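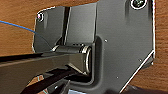 Fitting a surface-mounted flap hinge to a wooden lid

I've put off writing this one up for ages, mostly because the first two I fitted were wonky and I didn't fancy admitting it. But I get asked about the drop lid on my hall bench more than anything else I've made, so let's get on with it. By the end you should have a lid that opens without scraping and closes without that horrible sideways twist!

I'm talking about the chunky plate sort of hinge bracket, the kind that lies flat on the face of the wood with the hinge barrel set into the plate. Mine are Kuster ones in dark grey powder coat. You can get them in bright zinc too, but on an orangey varnished wood I think the dark looks miles better (my other half disagrees and has been told so).

What you'll need

A pair of hinge brackets and the screws that came with them
A drill and a small bit, thinner than the screws
A hand screwdriver that fits the screw heads properly
Masking tape, a sharp pencil and a try square
A bradawl, or a nail if you haven't got one
A bit of candle or a bar of soap
Card for packing
A clamp or two

I bought my pair from Prindia along with the varnish, and they came with 4 spare screws, which I was very glad of later on.

Before you start

Finish the wood first. I know it's tempting to get the lid on so you can see it working, but varnishing round a metal plate is miserable and you'll get a little ridge of dried varnish all the way round the edge. I did two coats of Flodaver satin, left it overnight, gave it a light rub and did one more. Then leave it alone for a couple of days. If you screw a plate down onto varnish that's still soft it'll stick, and when you come to shift it a hair to the left it'll lift the finish right off with it. Ask me how I know.

Check the brackets as well. Open and close each one in your hand a few times. It should move smoothly with a bit of resistance. One of mine was gritty, so I worked a drop of light oil in, wiped off the extra and left it sitting on kitchen roll while I had my tea.

Marking out

My bench lid is 942 mm long and I set each bracket in 100 mm from the end. You can go closer to the ends on a short lid, but I wouldn't go much further in on a long one or the corners start to feel floppy.

Run masking tape along the wood where the brackets will sit and do all your marking on that. Pencil dents show up horribly on shiny varnish, and the tape helps stop the drill bit skating about too. Draw your line with the square, then lay the bracket on and line up its straightest edge. Don't go by any sloping or cut-off corners! They look as if they should line up with something and they don't. That's how my first one ended up crooked.

Hold the bracket down, pencil round it, and mark the middle of each screw hole. Do the second one the same way, then measure between the two at both ends. If those measurements don't match, rub it out and go again. It's only tape.

Drilling

Push the bradawl into each mark to make a little dimple. Wrap a flag of tape round your drill bit so you know when to stop. I used 30 mm screws for the big holes, and my lid is thick enough to take them, but do hold a screw against the edge of your own wood before you trust me on that. Coming through the other side is a rotten feeling.

Drill slowly and keep it upright. Peel the tape off the wood once all the holes are done, blow the dust out, and run a fingernail over each hole. If there's a raised crumb of varnish, take it off with a sharp blade held nearly flat.

Screwing it down

Rub each screw across the candle. It really does help, especially in hardwood.

Start with one screw per bracket and only take it most of the way in. Then put one in the opposite corner, again not quite tight. Now the bracket's held but can still be nudged. Clamp the lid in its closed position with a bit of card in the gap, have a good look along the edge, and nudge until you're happy. After that you can put the rest in and go round tightening them all a little at a time.

Please do the last turns by hand. A driver will chew the head or slip off and leave a shiny scratch right across the coating, and there's no hiding that on dark grey. (I tried a marker pen. It went purple.)

Trying it out

Take the clamps off and open the lid slowly. If it binds near the end, loosen the screws on the stiff side by half a turn, slip some card under the edge of the plate and tighten again. If it springs back when you close it, the two barrels aren't in line with each other, and I'm afraid it's back to measuring.

If a screw just goes round and round, take it out, push in a couple of matchsticks with a dab of wood glue, snap them off flush and let it dry before you try again. Two of my spare screws went that way.

Looking after it

Wipe the plates with a damp cloth and leave the scouring cream in the cupboard. I give all the screws a quick check every December when the heating's been on a while and the wood has shrunk a bit, and there's usually one that wants a quarter turn.

Next up is the Truvgate soft-close stay, which goes on the inside of the same lid. I've bought it, I've opened the box, and I've lost the instructions, so give me a week or two.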